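Ticket 1608
Site: Olldale, bench assembly
Opened by: Wanpen Saithong
Assigned to: Tove Ragnarsson
Priority: Normal
Status: Open, awaiting parts and rota change

Summary: Folding vane assemblies being rejected at the end-of-line check since the hand grippers came in. Complaint is light dents along the curved edges of the panels.

Wanpen Saithong, 7:50 am
We had 6 rejects on the early shift, all for marks on the curved panels. Before June we did this job with gloves and I can't remember when we last had one sent back for denting. Same parts, same bench, same people. The only change is that we now pick up and turn the assembly with the hand gripper so the Kurnley cell can learn the job from us. Please look at the pads or the squeeze, or tell us if we are holding it wrong.

Tove Ragnarsson, 9:15 am
Checked the gripper settings on bench 3. Closing force is the same as on the other benches. Wiped down the pads and ran a few pickups on a scrap assembly. No marks on the first ones. I got one when the panel slid while I was turning it. Can you tell me where on the part people are gripping?

Wanpen Saithong, 9:40 am
It depends who you ask. Begoñe goes for the middle by the pivot. The newer people go for a panel because it's the biggest thing to get hold of. The work sheet only says "grasp and rotate." When we used our hands it didn't matter, you could feel it start to bend and let go a bit. You can't feel that through the gripper.

Begoñe Alcaraz, 10:05 am
Adding to this. My wrist is sore by the end of the second hour from holding the gripper closed. I think people are grabbing the panels because it's a shorter reach. By then you want to be done with it. Going for the middle takes longer and we are still on the old rate.

Tove Ragnarsson, 11:20 am
Went through the recordings with Begoñe. Her approach is to bring the pads in around the middle of the mechanism and leave the curved panels alone.
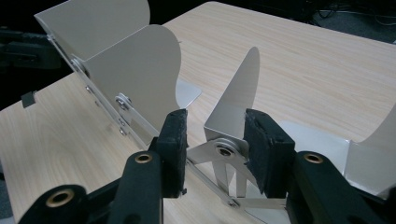 Bench 3, foam pads either side of the folded mechanism, near the center pivot.

The top of the left pad is a little frayed. I've asked stores for new foam for every gripper on the line. I don't think the fraying is what marks the panels, but a worn pad may let the part slip and then people squeeze harder. Stores has one set on the shelf, the rest come from Phromma.

Steps so far:
Closing force checked, no change made.
Pads cleaned, no change in result.
Scrap part gripped by the panel and turned: marked.
Scrap part gripped near the center pivot and turned: no marks.
Bench 3 pads to be swapped when the set comes up from stores.

Wanpen, could you have everyone grip near the pivot this afternoon and let me know what the check says?

Wanpen Saithong, 3:30 pm
Did that. 40 assemblies through, 1 reject, and that one was a scratch on the rail that I think came in from the supplier. But we finished well behind. If this is the way to do it then the rate has to come down while we're recording. I'm not going to ask people to go slowly and then have them answer for the count.

Paweena Khunthong, 4:10 pm
Agreed on the rate. Recording benches come off the hourly count from tomorrow and go on a fixed number of hours. I've put the wrist complaint through to Oranuch Chareonsuk in health and safety separately so it doesn't get closed along with this ticket. Begoñe, please fill in the form even if it feels better overnight.

Begoñe Alcaraz, 4:25 pm
Form done. One question from the bench and I'd like it answered in writing. When the cell takes over the turning step, what do we do?

Paweena Khunthong, 4:50 pm
The plan from Omudside is that the cell does pick and turn, and the bench keeps fastening, fitting and final check. No headcount change is in that plan. I don't have a date for the switch. I'll bring the plan to the shift meeting so you can read it yourselves.

Tove Ragnarsson, 5:05 pm
Work sheet updated, step 3 now reads "Grip near center pivot. Do not grip curved panels." Older recordings with a panel grip are tagged so they don't get used. Leaving the ticket open until the foam arrives and Oranuch has been to look at the benches.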